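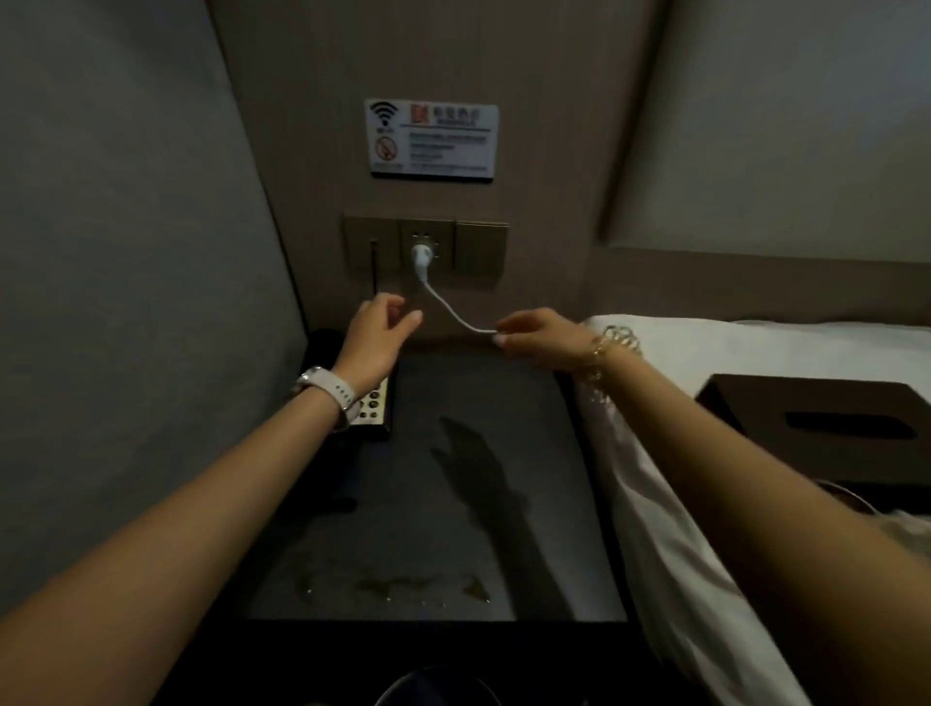
November, evening, Flusthorpe workshop, kettle on

I promised Safta I would write this up properly while it was fresh, so here goes, and apologies to whoever has to read my rambling. We have been going back and forth over what Filtska's two arms ought to learn first, and bedside tables have won: chargers, tissue boxes, telephones, all the bits and bobs that live within reach of a pillow. I spent the whole of this afternoon going through the hotel room material, done with plain human hands, and I've come away rather cheerful (and a bit humbled, if I'm truthful).

The charging cable is the one I keep returning to. A thin white lead on a beige wall, plug in the socket, one hand up near the plug and the other holding the cable taut between thumb and fingers. Our left gripper can go up to a plug happily enough, but the right one still treats a cable like a broom handle and squeezes for dear life. Teodor thinks softer pads will do it. I think we need to feel the tension properly, so I have ordered a little load cell and we shall see which of us buys the biscuits.

Current state of the build, for anyone coming in cold:

Right gripper now weighs 391 g with the new fingers on. Lovely and light, though the wrist still droops a touch at full stretch.
Maximum opening is 111 mm. Fine for a box held by its narrow side, hopeless if it comes at us the long way round.
Neagu (the little controller board, named by Emilian, don't ask) has stopped dropping out since I resoldered the ground wire.
Nearly 1,000 test grips on the old pads. They are shiny now and want replacing.

Tissue boxes deserve a paragraph of their own. I had always pictured one hand coming down from the top, and had even drawn the fingers for it, but look at how differently the two hands share the work:
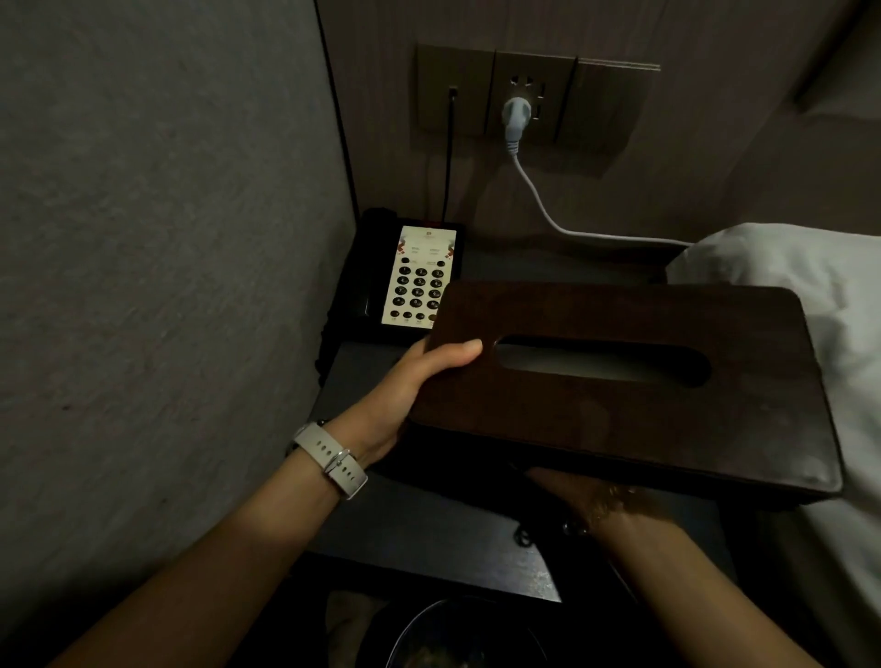

Tissue box lift. Left thumb on top with fingers curled under, right hand tucked beneath the far end.

So the right hand is really just a shelf, and a shelf is something we can build! I've cut a flat paddle from scrap ply for the right arm and will try it on our own box tomorrow, with the top surface taped so it can't slide about. Dark wood on a dark tabletop in low light is going to be miserable for the vision side, mind you. Silviu reckons we can find the box by the edge of the long slot. I'd like to see it tried with the workshop lamps turned right down before we believe it.

Still to do: swap the pads, fit the load cell, print wrist bracket version 7, and ask Nelu for my small hex keys back.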